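4.2 Ridership claims and the depot question

The Zuvley corridor study (Castaño and Weldu) holds that moving the bus depot to the east end of the line would lift weekday boardings within two years. We are not persuaded. The estimate rests on one March count at 3 stops, taken on a Friday, and the authors treat it as typical of the whole route. Lencho raised the same problem with the earlier Bogale survey — his objection was never answered in print.
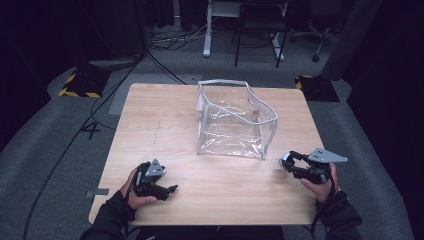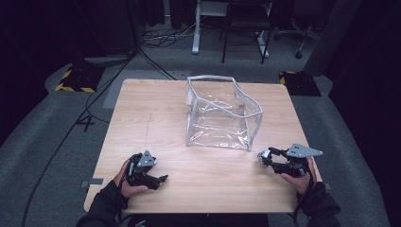 Figure 2. Clear plastic bag with light piping, standing open on a table, and two hand-held grippers.

The historical argument is no stronger. Supporters like to point out that the horsecar barn of 1873 stood near the same site, as if that settled where buses should sleep now. Streets, jobs and housing have all moved since then. Ó Riain's map of the old line puts most of its riders on blocks that are now warehouses.

What remains is the claim that a depot brings shops. Of the 100 households Wolde interviewed near the Flikunus yard, few named it as a reason to visit the area, and several said they walked the long way to avoid it at night. Wolde reads this as a lighting problem. It may be, but the study gives no lighting data for any block, and we would want to see it before the city buys land.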